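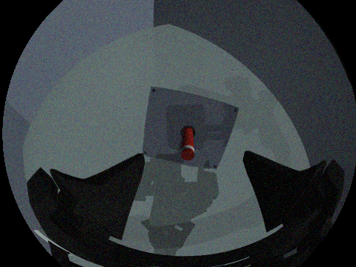
Bostora, the regional savings bank, put out its half-year loan figures this morning. I read the whole thing so here is a short thread on the part that matters for small business borrowers.

The bank says it held 996 problem loans at the end of June. Of those, 406 have now been restructured, which mostly means longer terms and a lower monthly payment. The rest are still being worked on or are headed to court.

Most of the restructured loans are to shops, guesthouses and small builders around Kultthorpe. The bank does not give a split by town. That comes from Gebhard Gisler, who ran the branch there until he retired and still keeps up with the customers.

What the report skips over is the fee. Borrowers who sign a new schedule pay $500 up front, and it is not refunded if the deal falls through. It is in the terms sheet, page 5, in the small print under the table.

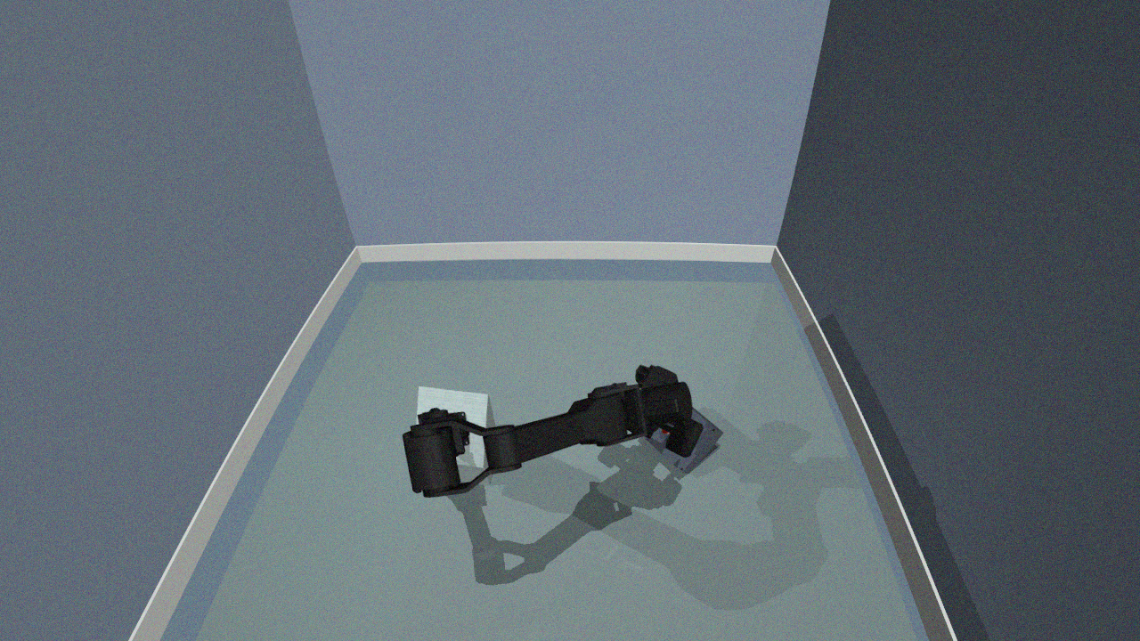 I asked the bank about the fee. Indira Thampi in the press office said it covers a new property valuation and the legal work. She would not say how many borrowers had paid it and then been turned down.

Some of the bad loans may be sold. Flerkow, a debt buyer, has looked at the unsecured part of the book. Thampi called the talks "early" and did not give a price.

If your loan is sold, your contract terms stay the same - the rate, the end date, all of it. The company you send the payment to changes. Keep every letter from both sides.

Theresia Bachmann, a debt adviser I have quoted before, says to ask for the new schedule in writing before paying anything. She has seen people agree over the phone and get a different number in the mail.

The bank's next figures are due in the spring. I'll be asking for the split by town again. If you have paid the fee and been refused, my messages are open.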